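Home Gym > Free Weights > Reviews
6 min read
18 shares | 4 comments

Graline Spin-Lock Dumbbell: A Review of the Short Bar and Plates

2020-02-26

The Graline spin-lock set has been on my desk and in my spare room since November. I bought one bar with plates from Lameck, the sporting goods shop in Dirkville, to replace a fixed dumbbell that had become too light for rows and was still too heavy for wrist work. An adjustable bar solves that on paper. The questions are how well the collars hold, how long a plate change takes, and what the bar is like to grip.

I use it for single-arm rows, curls, wrist extensions and a slow overhead press. I don't drop weights and I don't train outdoors, so read the notes on wear with that in mind.

What you get

The bar is straight steel with a bright finish and a smooth section in the middle for the hand. The plates are round and black with a plain face. A collar nut spins down the thread and bears against the outer plate. Instructions are one folded sheet, and the only useful line on it is the one about checking the collars between sets.

I keep the dumbbell on a white table with a shallow plastic tray next to it. The tray came from a kitchen store and takes the collar and any loose plates during a change. It has a raised rim, so a nut set down in it can't roll to the floor. If you buy any spin-lock set, find a tray like it.
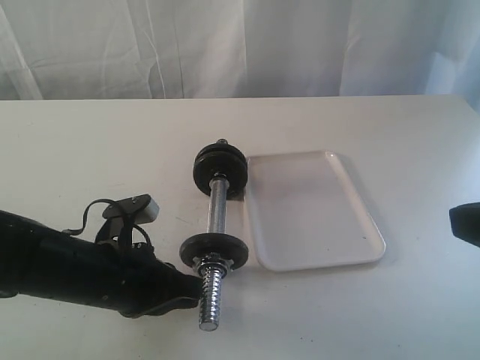

Thread and collars

The thread is the best part of this product. The turns are closely spaced and cleanly cut, and the collar starts without hunting. I have owned cheaper bars where the first turn had to be backed off and tried again almost every time. On this one I have cross-threaded the collar once, in poor light, and it backed out with no damage.

The collar has a hexagonal outline, which gives the fingers enough to turn against. I tighten by hand only. A wrench would fit badly and would probably mark the finish.

Close spacing has a cost. It takes a lot of turns to bring a collar from the tip of the bar to the plate, and with only a plate or two loaded you spin it nearly the full length of the thread. Going from a light wrist setup to a row setup takes me a little over a minute for both ends. A coarser thread would be faster and would, in my experience, also loosen faster.

Loosening was the thing I most wanted to measure. I marked the collar and the plate with a wax pencil and did curls in sets of 10 until I reached 100. The mark had moved by less than a quarter turn. I then did the same count of rows with a rougher motion and got close to a half turn. Both results are acceptable if you check between sets. The bar came to 500 curls over the first two weeks and the thread showed no change that I could feel with a fingernail.

Plates

The bore is slightly generous. Plates slide on easily, and they rattle if the collar is not fully seated. Once it is tight, the rattle stops. Two plates stacked on one end sit flush against each other, with no rocking between the faces.
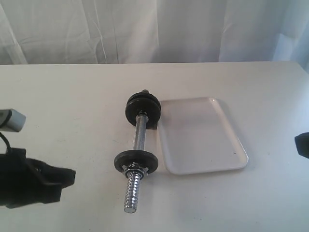
Uneven loading is worth a note for anyone doing wrist or forearm work. With an extra plate on one end, the bar turns toward the heavy side and the forearm has to resist it. I use this on purpose for slow rotations. For curls and presses, load both ends the same. The effect is larger than the mass suggests, as the extra plate sits well out from the hand.

I weighed one of the small plates four times on a kitchen scale and got 1312 grams each time. Its partner read 14 grams less. Across a whole bar you will not feel that.

Grip

The handle is smooth where you hold it. With dry hands it is comfortable and does not chew the palm. With sweat it slips, and I would not press overhead on it without chalk or a glove. Herath sells a bar of similar length with a knurled center, and for heavier rows I prefer that one. For short sets and wrist work I prefer the Graline - it wipes clean in a few seconds and is easy on the skin.

Finish and care

I wipe the thread with a dry cloth once a week and put a drop of light oil on it once a month. After some 450 collar changes, the thread still runs smoothly. The plates pick up chalk and dust, and a damp rag removes both. Put a towel under the plates if you care about the table, as the rims can mark a soft surface.

Verdict

Good thread, good collars, average plates, slippery handle. Buy it if you change weights a few times per session and train at a moderate load. Skip it if you want fast changes or an aggressive grip. Lameck also stocks the collars separately, and I have ordered a spare pair.

Filed under: dumbbells, adjustable weights, small spaces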